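The Long Way Around a Cupboard of Plates

28 Apr 2025

My grandmother kept her good dishes in a cabinet with a key, and the key lived in a sugar bowl on top of the cabinet, where anyone over five feet tall could reach it. We ate off those plates twice a year. The rest of the time they sat in the dark with paper napkins between them, and when she died they came to me in a box that had once held a fan heater, still with the napkins.

I mention it because I have been thinking about color at the table, and those plates were white. Everybody's were, or cream with a thin gold line that you weren't supposed to put in the dishwasher. Color was for the everyday stuff, the chipped mugs and the big mixing bowl that doubled as a salad bowl and, one bad winter, as a thing to catch drips from the ceiling.

So it has been a pleasure, these past few years, to watch color climb up out of the kitchen and onto the dinner table. Walk down the main street in Drellia now (it takes ten minutes, or 40 if you're me and the bakery is open) and you'll pass two shops selling dishes in greens and blues and a kind of brownish pink I would have called Band-Aid as a child and have now, I confess, bought four of.

The older of the two shops is Varghese, which started out selling pots and pans to restaurants and still smells a bit like cardboard and machine oil in the back. Up front there are open shelves, and the pieces are sold one at a time. I love this. You can buy a single bowl on a bad day and feel you've done something about it. 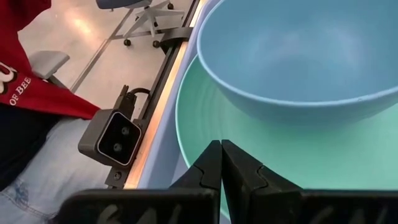 Buying singly does mean you end up with a cupboard where nothing quite belongs to anything else, and I worried about that for longer than a grown woman should. Then last October I had people over, more people than I own matching anything for, and I set the table with whatever came to hand. The grandmother plates went down next to the pink ones. A yellow platter from Clomudetti, which I had always thought was a mistake, held the roast potatoes and looked wonderful - potatoes are very forgiving company.

If you're starting out, my advice is to stay in one neighborhood of color and wander a little. Blues will sit happily with greens. Reds are harder, and I'd hold off until you've lived with the others for a season. Try the piece with food on it before you make up your mind, too, as a color that sings on a shelf can make scrambled eggs look ill. Dark gray did that to me. I gave it away.

Stacking is the dull part, but it matters. Shapes from different makers rarely nest, and my own cupboard gave up about 30 percent of its room the year I stopped buying sets. I put in a second shelf, a plain Roner one on brackets, and that helped a good deal, though I still have to lift out the soup bowls to get at the saucers.

As for the white plates, they're on the bottom shelf now, out of the box and without their napkins. I had toast on one this morning. There's a small nick in the gold line that I don't remember from childhood, and I can't say whether it's mine or hers.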